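Living > Home > Slow Repairs

Search stories Go

The Second Life of a Sweater

The mending shop on Fiore Street opens at 10 in the morning, and by then there is usually a bag hanging on the door handle. People drop off sweaters on their way to work and leave a note pinned to the sleeve. Elbow, the notes say. Cuff. Moths again.

Thomas Vitale has run the place for six years. Before that he worked in the shipping office at Clindstead, a yarn mill that closed its spinning floor and sold the machines. He learned to knit from a former coworker during the last slow winter there, and he learned to mend because his own knitting kept coming apart.

Last year the shop took in 442 pieces. Most were sweaters, followed by socks and baby blankets. Vitale keeps a paper ledger with a line for each one, giving the fiber, the damage and the price. A small moth hole costs 6 dollars. A rebuilt elbow costs 30, and he quotes it before he starts.

"People ask if it's worth it," he says. "I tell them what a new one costs and let them do the math. Some of them take it home again, and that's fine."

The work itself is slow. A hole in plain knitting can be closed with a matching yarn that follows the path of the missing stitches, loop by loop. Ribbing is harder. Cables he will do only if the owner is patient. When no match can be found he uses a contrasting color, and a good many customers now ask for that from the start.
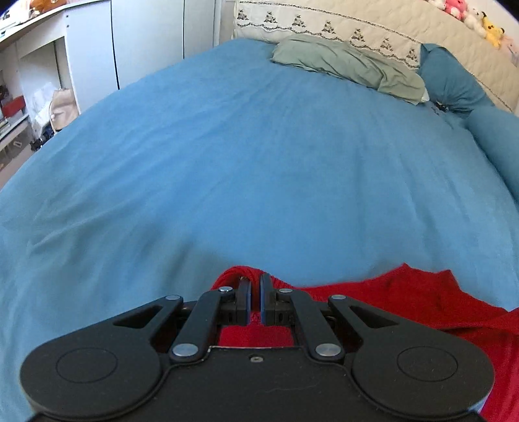
Red knitted fabric on a blue bedsheet.

Finding yarn takes up more of his week than people expect. Old sweaters rarely come with a spare length in the pocket. Vitale buys odd skeins at estate sales in Ernora and stores them by weight, then by color, in drawers from a closed hardware store. Reds are the worst to match, he says. They fade toward orange or toward brown, and the light in the shop changes them again after four in the afternoon.

Moths account for a third of the damage he sees. His advice is the same for everyone: wash before storing, shake things out in July, and look under the collar. He has no strong opinion on cedar.

On the first evening of each month he teaches a class at the Alau Library. It lasts two hours and is limited by the number of chairs. Students bring one damaged thing and start on it that night. Few of them finish. A woman at the spring class worked on the same cardigan pocket for three sessions – she has since done both cuffs and moved on to her husband's socks.

Vitale does not expect the shop to grow. He has turned down an offer to move closer to downtown, where the rent is higher and there is nowhere to park. The bag on the door the morning we visited held two vests and a child's hat. He read the notes, wrote three lines in the ledger and put the kettle on.

Related stories
How to Wash Wool Without Shrinking It
What to Do With a Single Glove
A Quilt Shop Changes Hands in Ernora
Buttons, Sorted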